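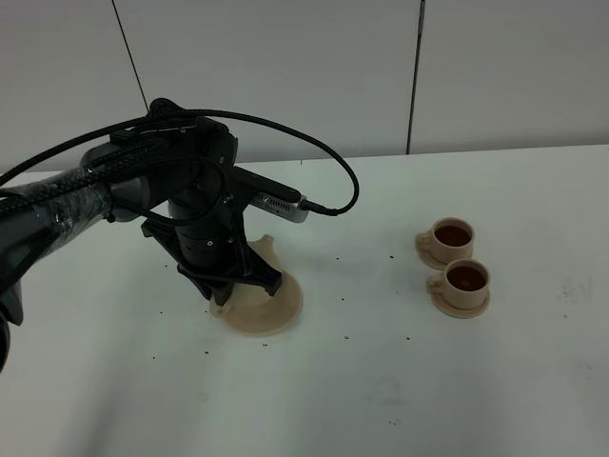
Figure 2. Cups of dark brown liquid on matching beige saucers.

4.2 Vessel color and judged strength of tea

The household survey returned 1,812 usable diary entries, each recording one serving of black tea, the vessel it was drunk from, and the drinker's rating of strength on a scale from 0 to 100. Adjei and Kwofie coded the vessels separately and settled disagreements by discussion. Entries from workplaces were dropped at this stage, as the cups were mostly shared and their color was often left blank.

Strength ratings were higher for pale vessels than for dark ones. The difference held when steeping time was entered as a covariate, but it became smaller. It was weakest among drinkers who added milk before the tea.
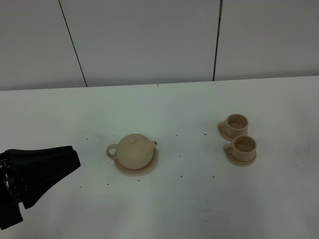 Households differed more in how they poured than in what they bought. In the Amoah district most respondents brewed in the pot and carried it to the table; in Umulel the tea was more often poured in the kitchen, and the pot was not seen by the person drinking. This matters for the color effect, as a drinker who has the pot in view may judge strength partly from the set as a whole. A small beige teapot on a round saucer of the same color, as in the second photograph, gives little contrast between pot and base, and we coded sets of this kind as "matched." Matched sets were analyzed apart from mixed ones. The coding did not take account of glaze or wear, although several respondents wrote about both at length.

Pot size was also recorded – in cups, as stated by the respondent – and entered as a second covariate. Larger pots went with longer steeping times, and the last cup from a large pot was rated stronger than the first.

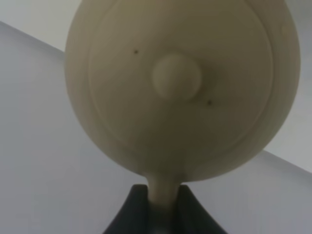

The same pattern appeared when the model was limited to respondents who drank alone. In that group the gap between first and last cup was nearly 2 points, too small to support a separate claim. We report it for comparison with the pilot carried out in July, where serving order was not recorded. 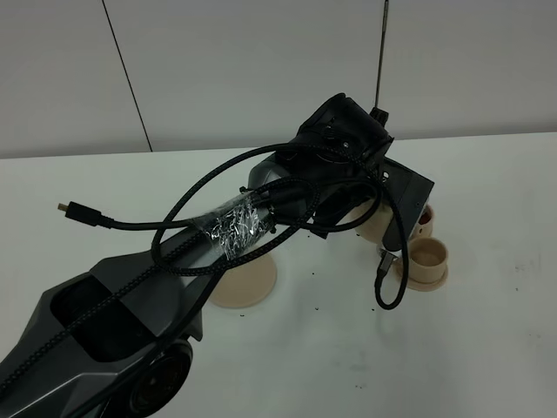 Figure 3. Small beige containers grouped on a white tabletop.

Of the respondents who kept a diary for the full period, 94 agreed to a follow-up interview. Interviews were held by Mahama and Quartey and covered buying habits, gifts and breakage. Replies on breakage are treated in Section 4.3.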